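Cleaning Reusable Lunch Trays: How Much Water Does a School Cafeteria Need?

Student project report, Environmental Science elective
School: Murura Secondary
Submitted in March

1. Background

Our cafeteria changed from throwaway plates to reusable plastic trays at the start of the school year. The trays are rinsed, washed and stacked by kitchen staff after each lunch period. Our group wanted to know how much water the rinsing step uses and whether wiping the trays first would lower it. 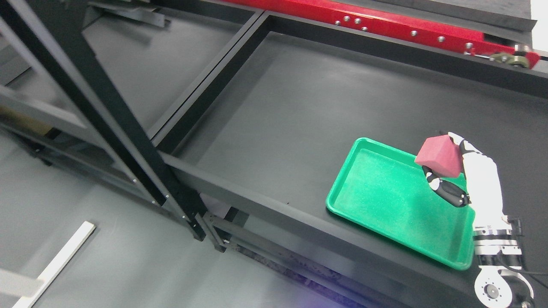
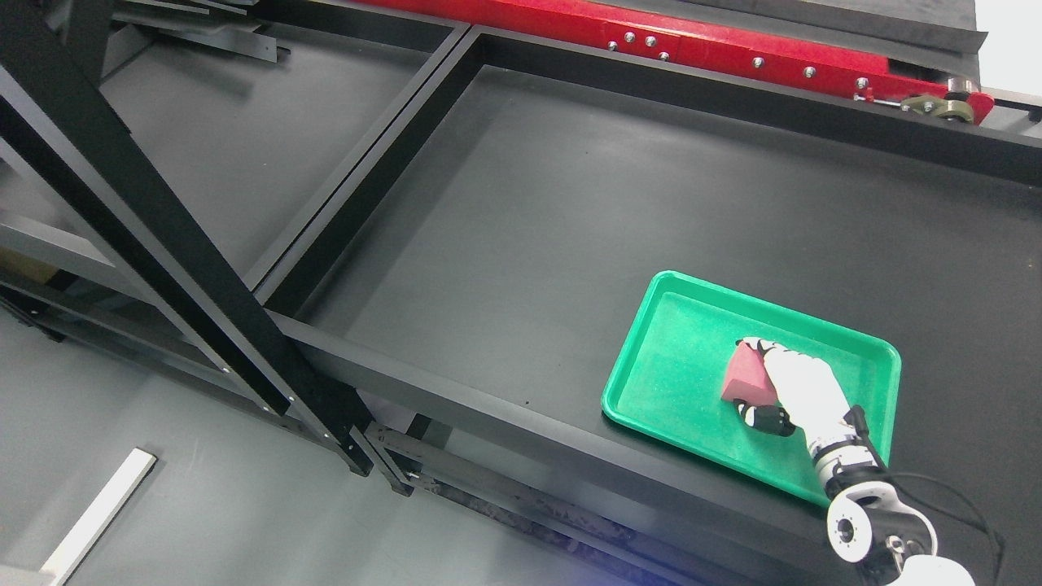
Figure 1. Green plastic tray and red block, two views.

2. Method

We worked in the kitchen for two lunch periods, with permission from the school office. On the first day the trays were handled the usual way: food scraps knocked into the bin, then a rinse under the spray hose, then the dishwasher. On the second day each tray was wiped with a damp sponge before the rinse. The menu was the same on both days (pasta with tomato sauce, green beans, a roll), because sauce is the hardest thing to get off.

Water was measured with a Barros flow meter screwed onto the hose. We read the meter before the first tray and after the last one. Sponges were rinsed in a bucket, and the bucket water was added to the total for the second day. We washed 233 trays each day. On the second day there were a few more than that, but we left the extra ones for the staff so the totals could be compared.

3. Results

Day one, no wiping: 522 liters
Day two, wiping first: 400 liters, bucket included

The difference is 122 liters, or a little over half a liter per tray. Wiping made the line slower. The staff member at the hose had to wait for trays several times, and the last rack went into the dishwasher at 2:10 instead of 1:45.

We also checked the trays for leftover sauce after the dishwasher. There was no clear difference between the two days – most of the stains we found were in scratches in the plastic and did not come out either way.

4. Problems

The meter stuck once on day one and had to be tapped. We do not think it lost much, but we cannot be sure. The sponges also wore out faster than planned. We started with one pack of Grandik sponges and had to open a second before the end.

Two days is a short test. Different people were on the hose each day, and one of them may simply use more water than the other.

5. Next steps

We would like to repeat the test with a rubber scraper in place of the sponge. The Pirero catalog has one that fits the tray corners. A scraper would not need a bucket, and it could be quicker.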